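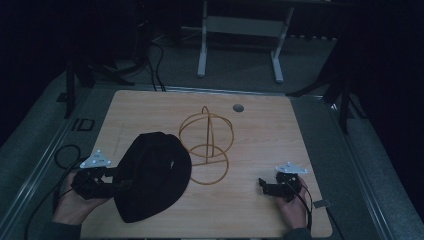
Review: Cistcombe, a slow comedy with a very good dog

Home Reviews Interviews Festivals Shop Contact

I went into Cistcombe knowing two things: it was shot for next to nothing, and my sister had walked out of it. She and I have opposite taste in everything, so I bought a ticket that same evening (and a large popcorn, no regrets).

The setup is simple enough. Rustad is a retired ferry pilot who inherits a hotel in a seaside town he's never heard of, and when he gets there he finds 14 guests who all stopped paying years ago. They have their own rules, their own breakfast hours, and a feud over the piano that goes back further than any of them can remember. Rustad wants to sell. The guests want him to fix the boiler. Then a woman checks in under a false name, pays cash for 4 nights, and the whole movie tips sideways into a sort of mystery that I'm not going to spoil, partly because I'm still not sure I followed it!

Kipchumba Mutiso wrote and directed, and he's got a real ear for how people talk when they're trying not to say something. There's a long dinner conversation about whether the soup has been reheated, and by the end of it you know exactly who has been sleeping with whom. I laughed so hard the man in front of me turned around. He was laughing too, so I think we're fine.

The first hour is just lovely. It takes its time, it lets rooms go quiet, and the dog (a big gray mutt called Posasik, who belongs to everybody and sleeps in the elevator) gets more screen time than some of the humans. Good. Give him more.

The second hour is where I started checking my watch. Once the mystery kicks in, there's a lot of walking up and down staircases with a flashlight, and a subplot about a missing 4,000 dollars that gets brought up, dropped, brought up again, and finally explained by someone over the phone. Over the phone! You spend all that time with these people and the big answer comes from a voice we've never heard before. I wanted somebody to say it across the breakfast table.

The music is mostly one accordion tune played at different speeds. My friend hated it. I hummed it all the way to the parking lot and I'm humming it now.

Room 416 is the other thing people will argue about. We hear it mentioned maybe a dozen times, the guests won't go near it, and when the door does open the movie cuts straight to the beach the next morning. I've decided I liked that. Ask me again in a week.

I saw it at the Clevwood, which has brought back the old seats with no cup holders, so plan for that. It opened there in December and they've kept it on for the late show on weeknights, subtitled for the parts where Rustad talks to his brother. It runs a little over two hours and there's nothing after the credits except the dog, asleep, for quite a while. Stay for it.

Three and a half stars, and the half is for the soup.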